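Testers wanted: Nimri arm and gripper kit, paid home and shop trial

Posted 26/12/2019 by Tarkusell

Short version first, we are behind on this. Tarkusell is looking for people to try the Nimri tabletop arm kit before it goes on sale in April. Paid. You keep the fingers. You do not keep the arm.

Need 60 testers total. Some at our bench in Limton, the rest at home or in a small shop, school lab, garage, whatever you have with a flat table and a door that closes.

What the kit is

One arm, one parallel gripper, a small camera at the wrist, one spare set of fingers, cables, clamp, power supply, and a hand controller you use to drive it. Software is called Skumarard and runs on a normal laptop. You drive the arm through a pick and place job, Skumarard saves the run, then it tries the job by itself and you tell us how it did. No coding needed for the basic part. If you do code there's a second track, see further down.

The jobs are everyday stuff. Baskets, trays, bath things, play food, bottles. Take it out of one, put it in the other, do it again with everything moved over a few inches. 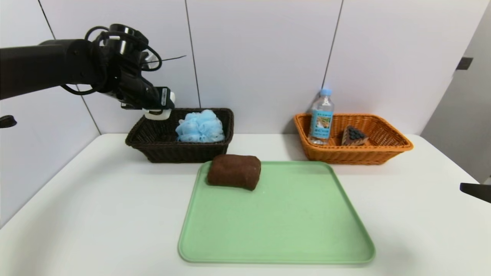
Sessions run two hours, with a break in the middle, and we ask for no more than two sessions in one day. People get sloppy after that and so do the runs. Bench testers get a trainer for the first session. Home testers get a call and a printed guide (the guide is getting rewritten, the old one had the clamp steps in the wrong order, sorry to the first group).

Pay

Bench testers in Limton: $225 for the full set of sessions, parking covered.
Home testers: $300 for the full set, bigger number since you do your own setup and box it back up.
Paid by check or direct deposit after the kit is back and checked in. Half sets are paid half. Less than half, we pay for the sessions you finished.

Who we want

Adults 18 and up. Steady internet at home if you're a home tester, the runs upload overnight. A table that doesn't wobble. Patience, really. You'll be doing the same grab a lot of times and we need the last one done with the same care as the first.

Left handed people please apply, the controller was set up by right handed people and we know it shows.

Gamers do fine. So do people who sew, do nails, decorate cakes, fix phones. Previous robot experience is OK but not a plus for the main track, we want to know what the kit is like for somebody opening the box cold.

Who we can't take: anyone working for a company that sells grippers or arms, and anyone who can't sign the loan form. Pets are fine if they stay out of the room. Same for toddlers.

What we want to hear about

The fingers, mostly. They are black, long and tapered with a slot through each one, and they have to handle odd shapes. A wedge is harder than a block. Round stuff on top of a wedge is harder again. 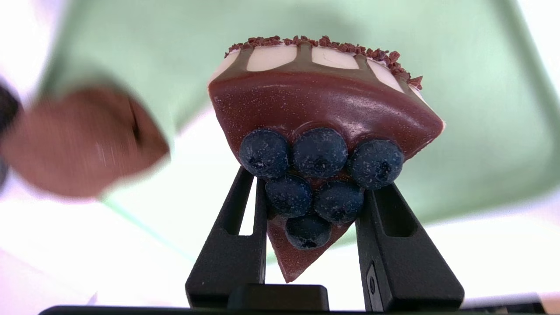 So in every session there's a short form. Did it slip. Did it squash the item. Did you have to re-grab, and did you come in from the side or from the top the second time. Could you see what you were doing in the wrist view or did you give up and look at the table. Plain answers, one line each is great. Please dont write "fine" in all the boxes, we had a lot of that.

Second thing is the wrist view itself. Some testers love it, some say they loose track of which way is up once the wrist rolls over. Tell us which one you are.

Third is noise. If you live in an apartment we'd like to hear from you, we have almost no apartment testers.
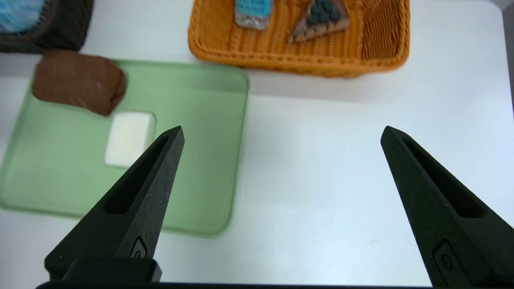 By the Tarkusell trials desk, Limton

What a session looks like

Power up, home the arm, check the fingers are tight. Two screws, the key is in the lid of the box. Lay out the items from the session card. The cards use a pale green tray and two baskets, one dark and one orange, all in the kit, and the items go where the card says to start with. Later cards leave it up to you.

Then drive. Slow is fine. Open wide before you go down. Keep your free hand away from the gripper when it's moving under power, red button is on the left of the controller, use it any time you want and no we won't ask why. After the driven runs you hit Auto and watch. Stay in the room for Auto. Fill in the form, save, done.

Some testers hate Auto the first day. It hesitates a lot. An update is going out in January and kits already shipped will pick it up on their own.

Second track, for people who code

Smaller group. You get the Skumarard scripting beta and write your own jobs. Python, nothing fancy. Same pay plus you keep a license for a year. Expect bugs, expect the docs to be thin. Say "track two" in your application and paste a link to something you made. School project is ok. 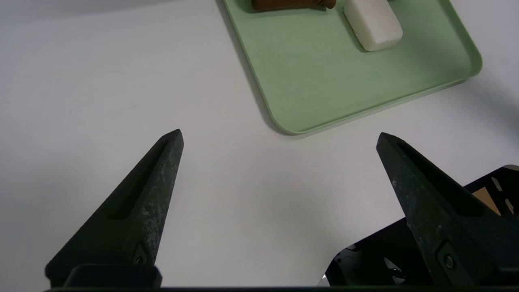 Nimri fingers open, tray and white block ahead. Wrist camera view.

Shipping and space

Box weighs a bit, have somebody help you lift it. You need a table you can clamp to and clear space on all sides of the arm. Light colored top is best for the camera, if yours is dark or glass we'll send a mat. Return label is in the box, don't toss the foam.

We ship inside the lower 48 only for this round. Alaska and Hawaii folks, next one, we hope.

How to apply

Fill out the tester form on our site, or mail a note to Tarkusell Trials, Suite 212, Limton. Tell us:

bench or home
what hours you can do, evenings count
what your table is
left or right handed
anything you've done with your hands for a living or for fun

No resume. No cover letter. A photo of the table helps for home testers.

We answer everyone, could be slow over the holidays. Bench slots go first so if you want those don't wait. If you applied last round and didn't get in, apply again, your old form is not carried over.

Questions about the loan form go to the same desk, put LOAN in the subject line so it gets to the right inbox.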